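Print this page
E-mail this page to a friend

Dudek roller table, green top – reconditioned

I've been selling second-hand workshop and packing kit out of the Heltville unit for a good while now, and every so often something comes through the door that I'd quite like to keep. The Dudek is one of those. It's big, it's green, it weighs a ton (well, 274 kg, but you try shifting it on a wet morning) and it does one simple job very nicely indeed, which is getting things from where you are to where the next person is without anybody lifting them.

If you've not met one before, it's a work surface with a run of steel rollers let into the top. You do your sorting or wrapping or checking on the flat part, then nudge the thing on to the rollers and off it goes. There's no motor, no belt and nothing to plug in. I had a customer in September who spent ages looking for the switch!

This one came out of a packing room at Cornitz, where it had been in daily use – 365 days a year if you believe the chap who helped us load it. It came to me grubby but sound. I've had the rollers out, cleaned the lot, put fresh bearings in wherever I didn't like the noise, and gone over the green top with a proper polish. I'm really pleased with how it's come up.

What I like about it

The rollers, mainly. They're polished steel and sit down in a channel instead of standing proud of the top, so you don't get that horrid bump when you slide a box across. They're also set close together, and that matters more than you'd think if you handle small stuff. I've had cheaper tables in where anything shorter than a shoebox would nose-dive into the gap and stay there.

I also like the curve. Most tables of this sort are dead straight and dead square, and you end up walking round the corners with a bruise on your hip. The Dudek has a rounded sweep to it, so two people can work fairly close without elbowing each other.

And the colour, all right. I know you don't buy a packing table for the colour, but it does cheer a room up, and pale things show up against it a treat. 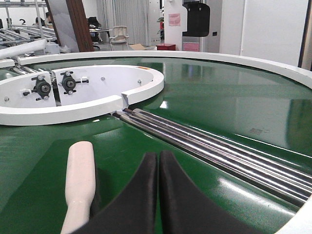
It does shine, mind. If you've got strip lights or a big window near where you want to put it, you'll get bright streaks across the top, and a couple of people have told me they'd find that tiring over a full day. Turning the table a bit usually helps. There's also a small dull scuff on the right-hand side, by the rollers, that I couldn't polish out. It's only cosmetic and I've priced the table with it in mind, but I'd sooner mention it now than have you ring me up cross.

The useful bits

Weight: 274 kg
Top: green, gloss finish, reconditioned
Rollers: polished steel, unpowered, recessed
Assembly: comes in two parts, bolts supplied
Price: 2,000 plus delivery

Looking after it is easy. Warm soapy water and a soft cloth on the top, a dry cloth on the rollers, and a drop of light oil at the roller ends now and again. Please don't use scouring pads on it – I've seen what they do and it's a crying shame.

Delivery is with Flotport, who I've used for years for the heavy items. They'll bring it to a ground-floor door on a tail-lift, but they won't take it upstairs, so do measure up first. I can hold the table for you against a deposit of 500, and you're very welcome to come over to Heltville and push a few boxes along it before you make up your mind.

Page updated 30 November 2018

Print this page
E-mail this page to a friend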